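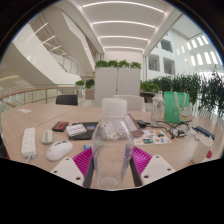 *the table, Sunday, before I got serious*

So. February 2024 and I finally did something about the big table. It's meant to be for work and eating. It had become for neither, we were having dinner on our knees on the couch like students.

My rule was 30 minutes, timer on, everything gets touched once. Lasted maybe ten. Because cables! I started pulling the black ones apart and you get one free and it's the wrong one, and it's hooked through two others, and then you're sitting on the floor trying to remember what on earth has that kind of plug. Gave up on naming them. If it didn't fit anything in the house it went in the bag.

Two mice. Why two mice. I use the trackpad.

The stickers I could not throw out, sorry. I've had some of them since August and never stuck a single one to anything. They moved to the drawer, where they will be happy.

The piles in the end:

- stays on the table: power strip, one mouse, a mug
- drawer: stickers, notebook, slips of paper I might need (I won't)
- green bag, to go out the door: dead cables, boxes from chargers
- kitchen: water bottles

That last one is my real problem. I fill one, put it down behind something, forget it, fill another. Then a week later I find it and don't trust the water so it goes on the plants. Plants are doing great btw.

Also wiped the wood down after, just a damp cloth and washing up liquid. There's a ring near the corner that won't shift – tried the Dutanero stuff, nothing. If anyone has a trick for pale wood tell me, I don't want to sand it. 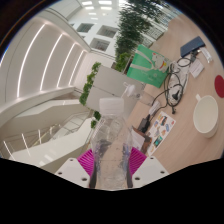 Annick Masson wrote back that I should try a little mayonnaise on the ring, left overnight, and that I'm cheating if the cables only go as far as a bag in the hall. Fair. The bag is in the hall. It's been in the hall for nearly 19 hours and I have stepped over it every time.

Mayonnaise tonight then. Will do a small patch underneath first, and teh drawer is next weekend if I don't chicken out.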